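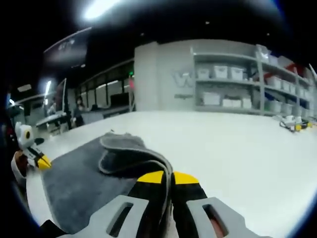
Teaching cloth folding by hand, 2429 times over

I've folded plenty of gray cloth in my life, but never with a gripper in each hand, so when the Bondeo project said I could come by their lab in Luldale and ask questions, I went straight over. The lead researcher (who asked me to leave names out, fine by me!) kept working while we talked, yellow tips pinching away at the fabric.

I started with the obvious one: why hold the grippers yourself? "Because I can feel when a fold is going wrong," she told me. "With a joystick I'm guessing. With these I just fold, and the tool records what my hands did."

The group has 2429 recorded folds so far, and they kept 1352 of them for training. That sounded like a lot of waste to me – she laughed. "We're picky. If I fumble the pickup and get lucky, I don't want the robot learning that."

So does it work? Pretty well, on the towel they know best. In October they ran 100 trials on an arm with the same fingers, and she's happy with the straight folds. Corners are another story. "It grabs 2 layers when it should grab one. Cloth is mean that way. You pinch it a tiny bit too deep and everything under it comes along."

I asked if more data would fix that, and she wasn't sure. Her bet is on slower pickups, and on people with different habits doing the folding. A partner team in Skodholm has already started sending theirs over, and they fold toward themselves, which she finds very strange to watch.

Then she let me try. My first fold went in the reject pile, and so did my second.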